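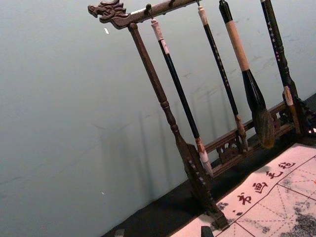
Frequently Asked Questions about Our Calligraphy Courses

Please read this page before you write to us. Most of the letters we receive ask one of the questions below.

Do I need to know Chinese?

No. The lessons at Villel are given in English. The teacher says the name of each character and its meaning, and you learn the order of the strokes. Many of our students cannot read a newspaper in Chinese and still write a good page.

How long is the beginner course?

It has 400 minutes of teaching, divided over the month of May. If you miss a lesson, you may join the other group in the same week, but you must tell us one day before. We do not return money for missed lessons.

What is included in the price?

Ink, practice paper and the use of our brushes in the classroom. The good paper for the final work is sold separately at the desk. Each beginner receives 2 practice books to keep.

Can I bring my own brush?

Yes, of course. Please bring one of medium size. A very small brush makes the first exercises difficult, and a very big one drinks too much ink.

How should I take care of a brush at home?

Wash it in cool water as soon as you finish, without soap. Press the hair softly with your fingers until the water is clear, then bring it to a point. Hang it with the tip down, away from the sun and from the heater. Do not put the cap back while the hair is wet.

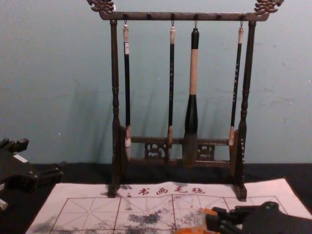 Which ink do you recommend?

For the first year, bottled ink is enough. The ink stick is more beautiful, but it needs patience and a stone. We teach grinding in the second course, at the Brzozowska building.

Will the ink come out of my clothes?

Usually it will not. Wear something dark and roll up your sleeves.

Do you accept children?

From nine years of age, together with an adult. The adult must also have a place in the course, so please register both persons.

Where do I park?

The street in front of Villel is only for residents. Use the parking place at Pestirmont and walk three minutes along the canal. For the Brzozowska building, it is better to take the bus.

How do I register?

Fill in the form at the desk or ask for it by e-mail. Your place is reserved when we receive the deposit. The last day for the May groups is 20 April 2026. After this date we keep a waiting list.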